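Equipment > Student Robotics > Hand Tools > Plurnden Hand-Held Gripper

Plurnden Hand-Held Gripper

Print this page | E-mail this page

Posted February 2021 by Khrystyna-Mariia Hutsuliak

I run the robotics club at Kiturden, and we've been using the Plurnden since November, so the shop asked me to write this page instead of copying the leaflet. Fine by me! I have opinions about this thing.

It's a gripper you carry in your own hand. Students pick things up with it the way they want the arm to do it later, and the recordings go into our club project, which is called Pitura (a long story involving a spelling mistake on a grant form). We're building Pitura for the Lumbao student competition, where the task is tidying up a furnished room, and you need a lot of practice runs before a robot can do that with any manners at all.

What I like most is how fast new kids get going. I hand it over, show them the squeeze, and they're picking up marker caps before I've finished talking. My first-years had 30 usable runs by the end of their opening session, and by winter break the whole club had 1,425 saved. The leaflet suggests 1,000 for a task like ours — we went over because two of the students turned it into a contest and I wasn't going to stop them.

The finger pads are the part you'll replace. They're rubber, they collect dust, and a dusty pad slides right off anything glossy. Wipe them with a damp cloth, let them dry, and you're good. We're on our second set. Buy the spare pads with your first order, please, so you don't end up paying shipping twice like I did.

Things I'd change: the grip is a little big for smaller hands, and after half an hour my wrist knows it. We swap people every 3 runs now and the complaints have mostly stopped. I'd also love a proper stand for it. Ours lives on a folded towel.

In the box you get the gripper, one set of pads, a wrist strap, a charging cable and the leaflet. The strap looks silly but make them wear it. The software is a separate download and it's free for school clubs, though you do have to write in with a school address and wait a few days for the code, so don't leave that until the night before your first meeting.

For Lumbao teams in particular, practice in furnished rooms as early as you can. We spent weeks at one bare table and then fell apart the minute there was a shelf to reach into. Shelves are hard! You have to come in straight, keep your elbow down and go slower than feels natural — and then somebody has to do it again from the other side.
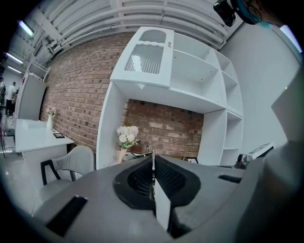

Clubs ordering more than one should ask for the school price before checking out, as it can't be added afterward. If you're stuck on setup, write to the shop and put Pitura in the subject line, and they'll pass it along to me. I answer most evenings, a bit slower in competition season.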